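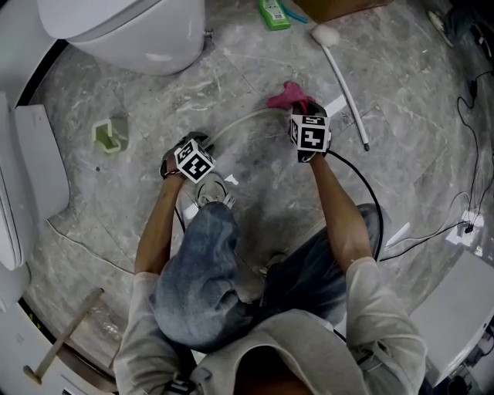 Prarkwood Home Forum > Bathrooms > Floors and tiling

Cloudy film on marble-look tile, what are people using?

valter_e
8 March 2022
We moved in during February and the bathroom floor has grey marble tile, or marble effect, I'm not certain which. It looks fine just after mopping and then dries with a dull film. You see it worst from the doorway with the light on. I've tried a supermarket floor cleaner, then washing up liquid, then plain hot water. The plain water was slightly better but not by much. The previous owners left half a bottle of Kedden stone soap under the sink so I suspect they were using that. Is it a matter of getting old product off, or is the surface worn?

gunnel_eng
Find out what it is before you put anything else on it. If it's real marble you can't use anything acidic. No vinegar, no limescale remover, no lemon. If it's porcelain with a marble print you have a lot more freedom. Look for repeats in the pattern. Printed tile nearly always repeats somewhere in the room.

tormod_b
Soap build-up. Stone soap is meant to leave a layer behind, and on porcelain it has nothing to soak into so it just sits there. Vinegar and hot water, one part to 16, and it will come off in an afternoon.

gunnel_eng
He has just said he doesn't know if it's marble. Please don't tell people to put vinegar on it.

tormod_b
At one part to 16 you would have to leave it overnight to do any harm. I've done our hall that way for years.

gunnel_eng
What is your hall made of?

tormod_b
Porcelain.

elvia.aguirre
I clean holiday lets and have both kinds in different flats. Gunnel is right about the vinegar. Even weak, it dulls polished marble, and then you are paying for someone to come and repolish it. I was quoted 800 for a bathroom smaller than most people's kitchens.

For the film, use a pH neutral cleaner and far less of it than the bottle says. Do a section, go over it with clean water, then dry it with a cloth before moving on. Drying is the part people leave out. If you let hard water dry by itself you get a film whatever you washed with. I do it on hands and knees along the skirting and behind the toilet, because a flat mop doesn't get into either.

valter_e
Thanks. I had a look with a torch and there are two tiles by the bath with the same vein in the same place, so porcelain seems likely. Water is hard here, the kettle needs descaling constantly.

indrek_l
Two the same is good enough for me. Still try whatever you use behind the door first.

What cloths are you using? We had the same trouble and it was fabric softener in the wash. The cloths came out coated and smeared it all over the floor. Wash them separately at 60 with no softener.

valter_e
They go in with the towels, with softener. I'll change that.

tormod_b
So it's porcelain and vinegar is fine.

gunnel_eng
On the tile, yes. The grout is another matter. Unsealed cement grout doesn't like acid either, and if you do it every week it goes sandy. Once to strip the soap off, rinse well, then leave it alone.

tormod_b
I can live with that.

kedge183
Anyone tried a steam mop for this? I've got a Nordin and it lifts soap very well, but my brother in law says it loosens grout.

elvia.aguirre
I stopped using steam in the flats. It's all right on sound grout, but where there was a hairline crack it got worse over a winter. I can't prove it was the steam. The pads also need changing more often than you'd think or you are just moving the dirt about.

indrek_l
We have the Moteo one. Cost 130 and lives in the cupboard. Bucket and two cloths is quicker in a small room.

valter_e
Update. Washed the cloths at 60 and did a patch behind the door with weak vinegar, then rinsed twice and dried it by hand. That patch is clearly darker and has no film. The rinse water was milky the first time. I did nearly half the floor after that and my knees gave up. The rest can wait.

gunnel_eng
Milky water is the soap coming off. Throw the rest of that bottle away.

elvia.aguirre
Get a kneeling pad from the garden section. And neutral cleaner from now on, a capful to a bucket.

valter_e
Will do both. Does anyone reseal grout themselves or is it worth paying for?

gunnel_eng
Do it yourself, but start a new thread, there are several opinions on that one.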